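Pranness gift list data – README

Last touched 25 August 2018, Leonie Meinecke. Daithí Moynihan did the original scrape of the order forms and most of the price column.

What's in it

1453 rows, one per gift bought. Mostly Christmas, plus birthdays, teacher presents and the odd leaving do. Collected from people who filled in the Pranness wish list form and ticked the box saying we could keep the answers. Names and addresses stripped out before anything was saved to this folder.

Main file is gifts.csv. Smaller one, hampers.csv, has 609 rows and only covers things sold as a set (bath sets, tea boxes, food baskets etc). Every hamper row is also in gifts.csv so don't add the two together. People have done this.

Columns

gift_id – number, no meaning, has gaps
for_whom – mum, sister, friend, teacher, neighbour, other
occasion – free text in the old form, drop-down in the new one, so expect "xmas", "Xmas" and "Christmas"
price – pounds, what the buyer says they paid, postage usually not in it
shop – as typed
wrapped – y/n/blank. Blank means the old form, which didnt ask
liked – 1 to 4, buyer's own guess at how it went down. 4 is best
notes – whatever they wrote

Shop names

Cleaned by hand up to a point. Grarimen appears as Grarimen, Grariman and "the Grarimen place", all merged now. Watkins is left alone because some buyers mean the card shop and some mean the market stall and there's no telling which. Vusix sells vouchers only, so if you want things you can hold, filter it out first. It pulls the average price up quite a bit as well.

Prices

Anything over 200 was checked by Daithí against the notes. A few turned out to be pence typed as pounds and got fixed. The rest are real, people do spend that on their mums. Low prices weren't checked at all. Zero means home made, not missing – missing is an empty cell.

Home made things are a bit of a mess generally. Jam, knitting and photo books are in, a free babysitting evening is in, but baked stuff was left out of the first batch and then let back in later. Sorry. If you're comparing years, drop price = 0 altogether.

Known problems

December is hugely over-represented, obviously.
"other" in for_whom is too big. Includes dads, who should of had their own value from the start.
The liked column is the giver's opinion. Nearly all 3s and 4s. I wouldn't lean on it.
Joint presents are entered once by some families and once per person by others.
Commas inside notes are quoted, but line breaks aren't always. If your row count comes out wrong that's why.

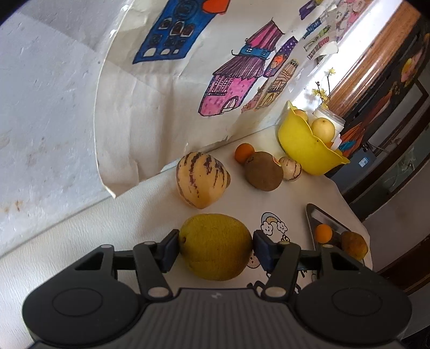
Food baskets got their own pass in the spring. Contents are now in the notes field seperated by semicolons, cheapest item first where the buyer gave prices. Where they didn't, the order is just how they wrote it. Don't read anything into it.

Using it

Fine for school work, blog posts, gift guides, your own shopping. Say where it came from. Please don't try to work out who anyone is from the notes, some are quite personal – illness, divorces, that kind of thing.

If you find a mistake, send the gift_id and what you think it should say. Not a whole edited copy of the file, I can't merge those.

To do

Split "other" properly
Ask Daithí where the old form's date column went
Sort out Christmas spellings
Second look at the teacher rows, lots of mugs entered twice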